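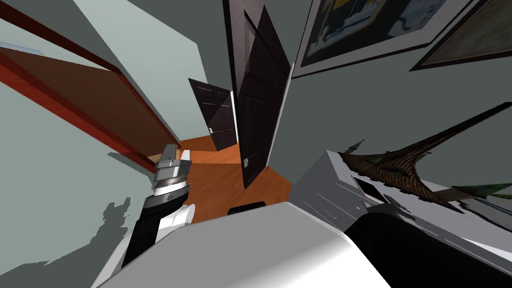 Wooden floor and reddish-brown panel, computer-rendered view.

Looking after the hall floor this winter

It has been a lovely busy autumn at Strickland Hall, and if you have been in for the Tuesday dancing or the toddler mornings or the jumble sale (what a crush that was!) you will have noticed that the floor in the main room is starting to look tired. It went down a good many years ago, before most of our present groups had even started, and it has put up with a great deal since then: tap shoes, trestle tables, prams, pushchairs and one memorable spilt urn of tea.

So we have decided to have it sanded and sealed in January, while the hall is at its quietest. The work will be done by Brostance, who did the chapel floor over at Wirura and made a very nice job of it, as anyone who has been to a concert there will tell you. Their price came to £1071 for the main room, with a further £59 for the little strip by the kitchen door, where the boards have gone grey from years of mopping. We did wonder about leaving that bit for another year, but it seemed silly to have them here with all their machines and then send them away with a corner undone.

The coffee mornings and the autumn fair between them have brought in £431 towards the cost, and thank you so much to everyone who baked, washed up, or simply came along and ate more cake than they meant to. The rest will come out of the repairs fund, which is there for just this sort of thing.

The main room will be closed for the first full week of January. The small room stays open, though it will be noisy in the daytime and there may be a bit of a smell from the sealant, so if you have a delicate chest you might prefer to give it a miss until the following week. The whist group and the knitters have both kindly said they will squeeze in there together, and the yoga class is going to the school for that week only.

Once it is all done, please could we ask everybody to lift the chairs and not drag them. We are buying felt pads for the legs, 65 packets of them, and would be glad of a hand one afternoon to stick them on. Bring your glasses, as they are fiddly little things! Outdoor shoes are still fine, but stilettos and anything with a metal tip should stay at home, and wet umbrellas can go in the stand in the porch.

We are also on the lookout for a decent doormat, a big one, the bigger the better. The old one has very nearly worn through in the middle and lets all the grit in. If you have one going spare, or know of a shop that is selling them off after Christmas, do leave a note in the bookings box by the front door.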